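Visit to the Golludine test hall in Enddale: two days with handheld grippers

2020-06-19

Our group at Quan does small-batch packing for shoe and bag sellers, and since March we are looking for a gripper which can manage soft, irregular goods. Until now we had only brochures and videos. When Golludine invited us to their test hall in Enddale, I went together with my colleague Hường Kim. I write this report mostly for the people at Quan who could not travel, but maybe it is useful for others who must make the same choice.

Getting there

The train to Enddale is slow and there is one change, with a wait long enough for soup. From the station it is a bus to the industrial park and then ten minutes on foot along a road without a sidewalk. If you carry samples, take a taxi. We carried two big bags of sandals, bag straps and folding pouches, and at the end my shoulder was not happy.

The reception gives you a badge and a sheet with safety rules. Please read the sheet, it is short. Loose scarves are not allowed in the arm area and long hair must be tied. Photos are permitted at the handheld tables but not in the controller room.

Our host was Lukian Derkach. He speaks quickly, but he answers the question you asked, and when he did not know something he wrote it on his hand and came back later with the answer. I liked this very much.

The first day: arms and controllers

We began with the arms. There were three models on pedestals, all with the same parallel gripper so that the comparison is fair. The task was to take a pouch from a tray and place it into a carton. Golludine had prepared 179 cycles for each arm, and we could look at the log after.

The smallest arm surprised us. It is slower on paper, but with a light pouch the difference was small, because all three arms spend much time in the approach above the tray. The biggest arm had a nervous movement at the end of the path, a little shake before the fingers close. Lukian Derkach said this comes from the controller settings and not from the arm. He changed two values and the shake became less, but it did not disappear completely.

The controller room is behind glass and very warm. We saw two controllers, an older one and the new one which they call Jornholm. For me the important difference is in the teaching. With the older one you save points one after another and you must give each a name. With Jornholm you can record a whole movement and cut it later, like a piece of audio. Hường Kim tried it without any explanation and had a usable path after 14 minutes. I needed the help of the manual, and the manual is not good. The chapter about stopping and resuming refers to a menu that in the present version has another name. I mentioned this and it was already known to them.

One point for our electrician: the cabinet of Jornholm opens to the left, and in our packing room the wall is on the left. I asked if the door can be mounted on the other side. The answer was yes, against extra payment, and it must be ordered from the beginning.

Cameras

After lunch (the canteen is simple, the potato cake is good) we looked at the wrist cameras. I had expected that more resolution is better. In the test with our black straps the camera with higher resolution had more trouble than the cheaper one, as its lens gives a narrow view and the fingers hide a big part of the strap at the moment of closing. The cheaper one has a wide lens and sees the fingers and also what is next to them. The picture is bent at the sides, but for this work it did not disturb.

Black material is difficult for both. On a dark tray the strap was almost lost. On a light table the result was much better, and this costs nothing, so I suggest that we change our trays before we buy any camera at all.

The second day: handheld grippers

This was the part I was waiting for. The handheld grippers have the same type of fingers as the ones for an arm, but a person holds them, one in each hand, and does the task. You learn quickly if the fingers are suitable for your product, without programming anything. In the brochure this looks like a toy. After one hour I think it is the most honest test that we made in Enddale.

The tables stand in a carpeted hall with numbers painted on the floor, and every visitor group gets a number for the day. Asuka Shibata explained the rules to us. You keep your own fingers away from the product. You move slowly in the first tries. You say "stop" when something catches, and you do not pull.

We tried three sets of fingers. The first is narrow metal, the second is wide with a soft cover, and the third has a small hook at the tip. The tasks were our own: pick up a pair of sandals and put them side by side, take a pouch by the strap, and turn over a sandal that lies on its side.

With the narrow fingers I could take a strap very precisely. But when I lifted, the whole sandal rotated around the strap, and the heavy sole swung down. It is better to take the sole itself at the thick edge. Then the opening of the gripper becomes the question, because a chunky sole needs a wide opening and the narrow set does not open enough for our largest sizes.

The wide soft fingers hold the sole very well. The sandal came up straight almost each time. For the strap they are clumsy, and in two cases they pressed the buckle against the table, which in our product would leave a mark. Hường Kim likes them more than I do. She has steadier hands, and this is also an information: a tool that works only for the best person in the team is maybe not ready for a robot.

The hook set I cannot recommend for us. It enters the webbing easily and does not like to come out again.

What I did not expect is how tired the wrists become. The gripper is not heavy when you take it first, but the cable pulls a little in one direction, and after 71 tries with the right hand I changed to smaller movements without noticing it. Asuka Shibata noticed it. She made us pause and she told us that results from tired people should be marked separately in the sheet. We did it, and the difference is visible in our numbers.

Working with both hands

Our most difficult task was the low shelf. In our packing station one product often lies half below a ledge, and the worker takes it out with a quick turn of the hand. With a gripper this turn is hard. We rebuilt it on the table with a white platform that is open below its top, one sandal on its side and partly under it, the other one flat in front.
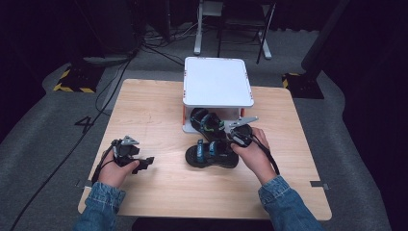
Howard Bramwell remarked that we should leave the sandal in front alone until the rear one is free, as each time we moved the front one first we lost the good angle for the second gripper. He was right. With this order the work went better, though it felt slower to me. He also advised to approach with the fingers nearly closed and to open them only next to the strap. When they come in wide open, they hit the edge of the platform above before they reach anything.

We repeated it with the narrow set and the wide set. In the low space the narrow set wins clearly. The wide fingers have no place to open. So we have now the situation that one set is right for the open table and the other is right for the shelf, and I do not see one set which does both. Lukian Derkach showed us a quick changer for the arm version. It adds length to the tool, and in a low space length is again a problem. They promised us a drawing with the exact measures.

Costs and practical things

The visit itself is free if you bring your own samples and share your result sheets. The rental of a handheld pair is possible by the week, and the cables and one set of fingers are included. The second set must be rented separately. The price for Jornholm we have only as a first offer, so I do not write it in this report. Đức Lưu in our purchasing has the paper.

Please plan also the time for the sheets. We filled them in the evening in the hotel, and it took longer than dinner. A column for "which hand" was missing in the form, we added it by pen.

What I propose for Quan

I would rent one handheld pair with the narrow and the wide fingers, and use it at our real station with our real lamps. The light in Enddale is better than ours. I would wait with the arm. The smallest one is enough for pouches, but for sandals I am not sure, and we did not have the possibility to test a full pair with the carton closed around it.

For the camera, the wide and cheap one, together with light trays. For the controller, Hường Kim votes for Jornholm and I agree, under the condition that the manual is corrected — our evening team will not have Lukian Derkach standing next to them.

Two questions are still open with Golludine: how often the soft covers must be replaced, and if the cable of the handheld gripper can leave the handle at the back instead of downward. I will add the answers to this page when they arrive. The result sheets are in the shared folder, and the pages from the time when we were tired have a T in the corner.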